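### 4.2 Working next to the hand

When we began visiting the Wimberg site in October, we expected to write mostly about the sorting task itself, and how much of it could be passed to the robot. What we ended up filling our notebooks with was the people at the table. Sorting small parts into divided trays had been, for as long as anyone there could remember, a job done by two people sitting close together and talking. The talk was partly about the parts and partly about everything else, and newer staff picked up a good deal of what they knew from it. With the robot at the table, one of those two people became what the site calls a minder, who watches the hand and keeps a laptop open, while the other comes and goes between this table and the rest of the floor.
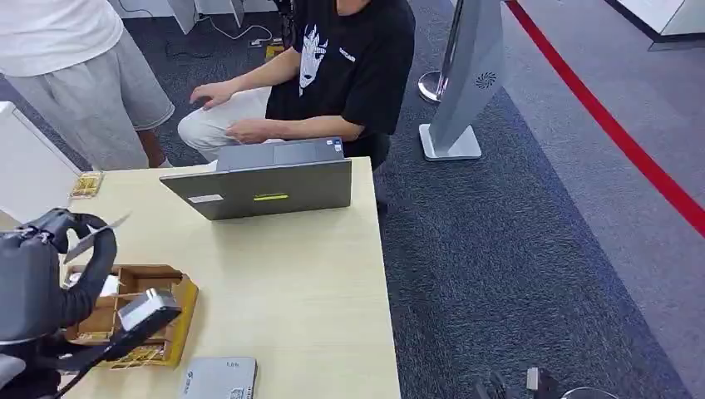 Lindiwe Van Wyk, who had sorted by hand for many years before becoming a minder, described the change to us as "going from knitting to watching somebody else knit." She didn't mean it unkindly – she was fond of the machine, and her wrists bothered her a lot less than they used to – but she found the watching tiring in a way she hadn't been warned about. Her colleague Siyabonga Msimang felt quite differently. He had never enjoyed the sorting, and he liked having the log in front of him and being the one who was asked what had gone wrong. Over the whole study period the minders wrote 1072 log entries, and we read every one of them. Of these, 173 recorded a moment when a person stepped in before the robot had asked for help. We had guessed that such entries would thin out as the minders grew used to the work, and for Msimang they did. For Van Wyk they stayed much the same from the first week to the last, and when we showed her this she laughed and said she could tell from the angle of a card whether it was going to slip.

We think this matters for how the minder's job is set up. The written procedure, prepared by the integrator Havport, tells minders to wait for a prompt before reaching in. Both of them told us, a little sheepishly, that they treated this as advice. Their supervisor, Hendrik Xaba, knew about it and let it be, so long as the log was kept honestly. It seems to us a sensible arrangement, though it depends a great deal on Xaba being the sort of supervisor he is, and at our second site, Wudberg, the same habit had led to some uncomfortable conversations.
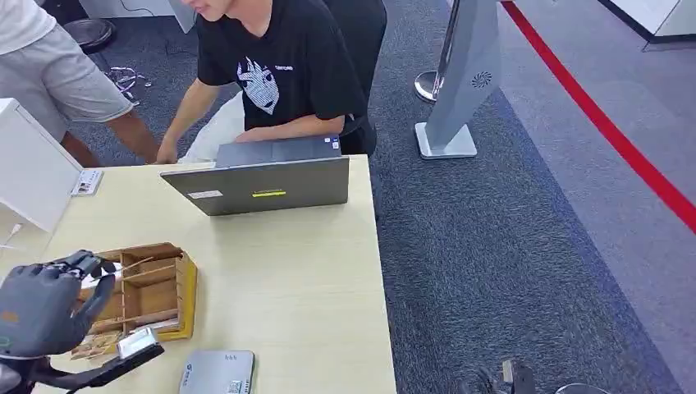 **Figure 3.** The sorting table, with the robot's hand at the divided box and one person seated at the laptop.

The second person's role was harder to pin down. It appears in no job description we were given, and yet in our interviews it came up again and again: somebody passes by, stops, leans over, asks how it's going. Kiyoshi Ikeda, who plans the shifts, had at first counted these visits as lost time and tried to schedule them away. He gave that up after a few weeks, when the minders complained of long, lonely afternoons, and he now leaves room in the plan for a colleague to stand at the table for a while. We return to the question of company at work in Section 5, where the interviews from Wudberg are set beside these.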